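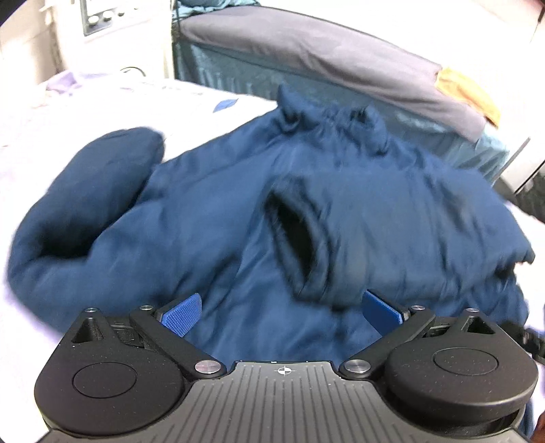 FLEREL HOUSE, ESTGATE
Off-Season Outerwear Check, Form 636
To be completed before any padded garment goes into the under-bed drawer. Comments are optional on the form and compulsory in spirit.

Garment: navy padded jacket, hooded or high-collared depending on who is arguing
Laid out on: bed, white sheet
Previous inspection: none on file

1. WORK SURFACE

1.1 Surface is flat and large enough for the garment with sleeves out.
Yes. Comment: The garment declined to be flat. One sleeve rolled itself up like a sleeping bag and was marked as a sleeve anyway.

1.2 Surface has a clean sheet on it.
Yes. Comment: Clean by the standards of Flerel House, which are higher than they used to be.

1.3 Neighboring surfaces clear.
Partly. Comment: Folded yellow cloth over the end of the other bed, gray cover. It is a cloth. It was there for the last check too, and I have stopped asking it questions.

1.4 No heat source within reach of synthetic fabric.
See note. Comment: There is a white appliance with a row of knobs in the corner. Form 636 wants the jacket kept a full arm's length from anything with knobs. The form does not say whose arm.

2. OUTER SHELL

2.1 Seams sound, shoulders and sides.
Pass. Comment: Pulled gently. Pulled less gently. Still a jacket.

2.2 Quilting evenly filled.
Pass with remarks. Comment: The filling has opinions about where it would like to live. Shake from the hem, then from the collar. Repeat until bored.

2.3 Shell free of lint, hair, and crumbs.
Fail. Comment: See below, near the shoulder seam. Lint roller ordered from Uniyal in the spring and presumably enjoying its journey.

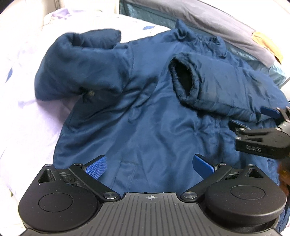
Item 2.3. Pale fuzz by the shoulder seam of the bunched sleeve. Small, but the box says "free of."

2.4 Pocket openings not torn at the corners.
Pass. Comment: One horizontal slit low on the front, checked with a finger. No tear felt.

2.5 Pockets emptied.
Pass on the second attempt. Comment: One tissue, one Okach parking stub, one cough drop that had become part of the pocket. The cough drop put up a fight and is no longer with us.

3. CUFFS AND LINING

3.1 Elastic recovers when stretched.
Pass.

3.2 Fleece inside cuff not matted.
Pass. Comment: Black fleece hides everything, so this is a pass the way a dark carpet is a pass. Turn the cuff out and use a flashlight if your conscience requires it.

3.3 No loose threads inside the armhole.
One. Trimmed. I was told never to trim threads. I trimmed it.

4. FOLDING

4.1 Fasten front before folding.
4.2 Sleeves in across the chest, one and then the other.
4.3 Hood or collar down flat.
4.4 Fold up from the hem. Do not kneel on it.

Comment on all of section 4: Anyone who has folded a padded jacket knows that 4.2 undoes 4.3 and that 4.4 undoes 4.2. I would like the form amended. I have said so in this box before, on a different form, about a comforter.

The storage bag from Uniyal holds 40 liters. The jacket holds whatever it feels like. Press the air out slowly with the flat of the hand and close the bag while it's still thinking.

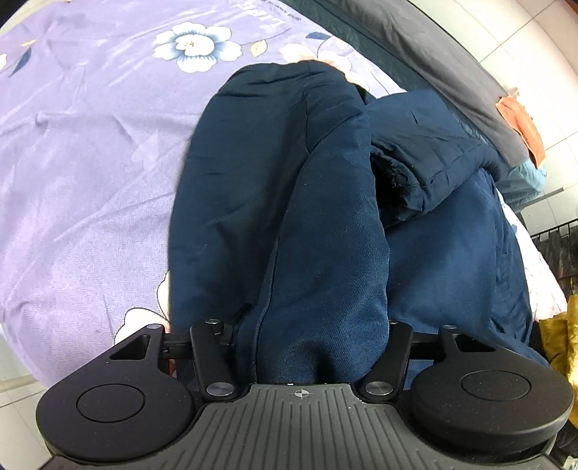
Estgate, Sat 14 June

Supplementary notes, floral sheet. The section 4 fold does not survive contact with the lavender sheet, or with anything else. Lint again, small specks this time, easier to find the closer you get and therefore best inspected from the doorway. Entered as "minor."

5. FASTENINGS

5.1 Zipper pull present and attached.
Yes. Comment: Small, silver, and there. The shortest comment I've been able to write all day, and now I've spoiled it.

5.2 Zipper runs full length without catching.
Pass after persuasion. Comment: A pencil rubbed along the teeth helps. So does swearing, but the form has no column for it.

5.3 Nothing caught in the folds.
Query. Comment: A bit of royal blue between the navy. Could be lining, could be something else along for the ride. Unfold and look before bagging.
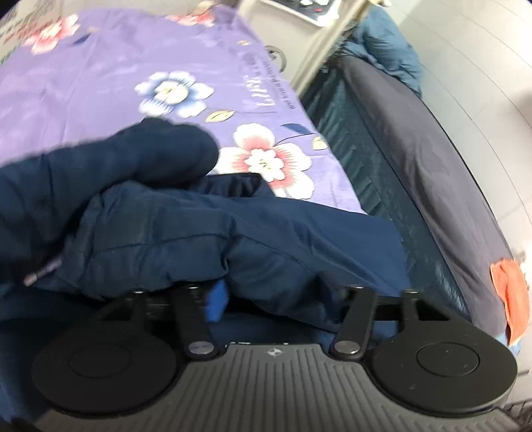

Items 5.1 and 5.3. Zipper pull at left; the blue patch is in the middle of the bunching.

6. STORAGE

6.1 Bag labeled on the outside.
Yes. "JACKET, NAVY."

6.2 Drawer dry, no sign of moths.
Pass. Comment: Cedar block replaced. The old one smelled of drawer.

6.3 Nothing heavy on top.
Pending. The spare blankets also live there and were there first.

OVERALL RESULT: Conditional pass. Outstanding: 2.3, 5.3, 6.3.
Recheck: August, or the first cold evening, whichever gets its coat on sooner.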